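Flukura: registro de incidentes contra personas defensoras. Ficha de datos

Versión 3 del esquema. Sustituye a la ficha publicada con la versión 2, que queda archivada en el directorio historico.

Resumen

Flukura es un conjunto de datos tabulares sobre incidentes de seguridad comunicados por personas y colectivos que defienden derechos humanos, laborales y territoriales. Contiene 919 registros. Cada registro corresponde a un incidente, no a una persona: quien ha sufrido tres incidentes aparece en tres filas con el mismo identificador seudónimo. Los datos proceden de entrevistas y de formularios remitidos por 30 organizaciones locales. No se ha incorporado material de prensa ni de redes sociales.

Mantenimiento: Charito Galang (esquema y publicación), Hefin Morgan (seudonimización), Funmilayo Dauda (relación con las organizaciones informantes).

Contenido del repositorio

incidentes.csv: tabla principal, separada por punto y coma, codificación UTF-8 sin BOM.
organizaciones.csv: código, región amplia y ámbito de trabajo de cada organización informante.
categorias.csv: catálogo de tipos de incidente con su definición.
cambios.txt: diferencias entre versiones.
validar.py: comprobación de tipos, claves y valores admitidos.

Campos de la tabla principal

id_incidente: entero, único.
id_persona: cadena de ocho caracteres. Vacío si el incidente afecta a un colectivo en su conjunto.
id_org: clave foránea a organizaciones.csv.
periodo: trimestre del incidente. Los meses y días exactos no se publican.
tipo: código de categorias.csv. Admite hasta tres valores separados por barra vertical.
autor_presunto: estatal, no estatal, empresa, desconocido. Recoge lo que declara la persona informante y no equivale a una atribución verificada.
denuncia: sí, no, no consta.
acompanamiento: indica si había presencia de acompañantes en el momento del incidente.
confianza: alta, media, baja. Véase el apartado de codificación.

Recogida

Las entrevistas se realizaron con el protocolo Mosoti, un guion semiestructurado de 30 preguntas del que la persona entrevistada puede omitir cualquiera. La omisión se registra como no consta y no se imputa. Las entrevistas se hicieron en el domicilio de la persona, en la sede de su organización o por teléfono, según su preferencia. No se grabó audio. Las notas manuscritas se transcribieron en un plazo máximo de dos días y se destruyeron una vez validada la transcripción.

El formulario escrito es una versión reducida del mismo guion. Se distribuyó en papel y en el gestor Zillier, con cifrado en reposo. Los formularios en papel se digitalizaron en la oficina de coordinación y se devolvieron a la organización de origen.

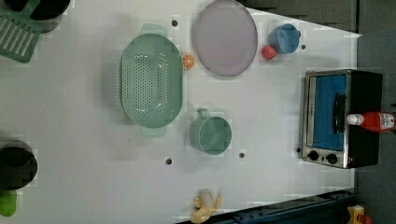
Mesa vista desde arriba, con escurridor verde menta, taza y horno tostador.

El consentimiento se recabó en dos pasos: uno previo a la entrevista y otro posterior a la lectura de la transcripción. Los registros sin el segundo consentimiento no forman parte del conjunto. La retirada puede solicitarse en cualquier momento a través de la organización informante y se aplica en la siguiente publicación menor.

Codificación

Dos personas codificaron cada registro por separado. Las discrepancias en el campo tipo las resolvió Gerardo Soriano a partir de la transcripción completa. El acuerdo inicial entre codificadores fue del 80 % en ese campo. Las categorías con más desacuerdo fueron vigilancia y hostigamiento, cuyas definiciones se han reescrito en esta versión.

El valor de confianza depende del número de fuentes independientes y de la coherencia interna del relato. Un valor bajo no implica que el incidente sea dudoso; suele indicar que solo existe una fuente y que contactar con otras supondría un riesgo.

Seudonimización

Los identificadores se generan con la herramienta Pruson y una clave que no se distribuye. Las localidades se sustituyen por la región amplia. Cuando una combinación de región, periodo y ámbito contiene menos de cinco personas, el periodo se amplía al año. Los campos de texto libre se han eliminado por completo. La revisión de reidentificación la hizo Ramil Macaraeg, que no participó en la recogida.

Limitaciones conocidas

El conjunto no es una muestra representativa. Las organizaciones con personal dedicado a documentación comunican más incidentes, por lo que las diferencias entre regiones no deben leerse como diferencias de riesgo. Las amenazas digitales están infrarregistradas en los periodos anteriores a la versión 2, cuando no existía un código propio. El campo acompanamiento no permite estimar un efecto protector: el acompañamiento se asigna a quienes ya han recibido amenazas.

Usos no admitidos

No se autoriza el cruce con registros judiciales, censales o de telefonía, ni cualquier intento de reidentificación. Tampoco la elaboración de clasificaciones de organizaciones. Quien detecte una fila potencialmente identificable debe comunicarlo por el canal cifrado del proyecto y no abrir una incidencia pública.

Cambios respecto a la versión 2

Se añade el campo confianza.
El campo fecha pasa a llamarse periodo y pierde resolución.
Se fusionan los códigos T04 y T07.
Se retiran los registros duplicados detectados en la carga de junio.
validar.py deja de aceptar coma como separador.

Licencia y acceso

Las tablas se entregan previa solicitud razonada, con un acuerdo de uso firmado por la institución solicitante. El catálogo de categorías y el script de validación son de uso libre con mención de la procedencia. Las solicitudes las tramita Charito Galang.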